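The Night Before Moges

Read the sheet again. Bralero tower, black, lying on its side, panel off. Drive out, drive in. That was the whole job and she'd had it since noon.

Noon! It was past nine now. The heat in the shop clicked off at eight because the landlord liked it that way in December, and she was working in her coat with the sleeves shoved up. Coffee from the gas station. Half a sandwich. The radio doing carols, same 5 songs, over and over.

The van for Moges left at six in the morning. Anything not on the van waited until after the holidays, and the woman from Moges had been pretty clear on the phone about waiting.

"It's my mother's recipes," she said. "And the letters. All typed in. It took her 3 years."

"Is there a copy?"

Long pause. "She thought that was the copy."

So. One drive. An old one, three and a half inches, heavy as a bar of soap. People used to put their whole lives on those and then shove the box under a desk next to the heater, where the dog slept.

She'd started with the easy stuff. Screws in the lid of a jam jar. Panel against the wall. Blew the dust out by the back door and half of it came right back in on the wind, in her hair, in the coffee. Drank the coffee anyway.

Then the memory, out. Then the processor. That little metal plate came up with a creak she never got used to, not in all the years at Sterow and not here either. Every time she thought, well, thats it, broke it. She hadn't. She left it standing open and went to find a bag.

No bags. There'd been a box of 200 in October. Where did they go? Who takes bags?

She used a clean mint tin and some of the pink foam from the Pekton delivery. Wrote CPU on the lid. Wrote MOGES under it. Underlined it twice, pen dying on the second line.

Nine thirty. Phone buzzing. She let it buzz.

The drive had gone into the reader at four and sat there, sulking, one folder at a time. RECIPES. Fine. RECIPES OLD. Fine. LETTERS TO ME -- she didn't open that one, just watched the bar crawl, and stood there a good while longer than she needed to. It stopped at 50 percent and she said a word her own mother wouldn't have liked. Then it moved again.

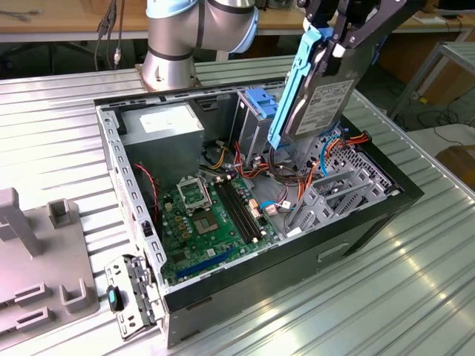

Slide it straight, that was the trick. Blue caddy on one side, label facing out, don't force it. If it sticks you back up and try again, you don't push. Her first boss had told her that and then pushed one himself, a week later, and the noise was horrible.

Don't think about the noise.

Red and black wires out of the way. Tuck them. They never stay tucked. Then memory back, processor back, plate down -- creak -- okay. Okay. Panel. Where was the jam jar lid? On the radio. Why on the radio?

Ten fifteen and she had the copy in an envelope, taped, with a note stuck on the front. She'd written it three times becuase the first two sounded like a bill.

Everything came over. I didn't read the letters. The plum cake one looks good.

She put the tower in its carton, turned off the carols and went to look for the tape again.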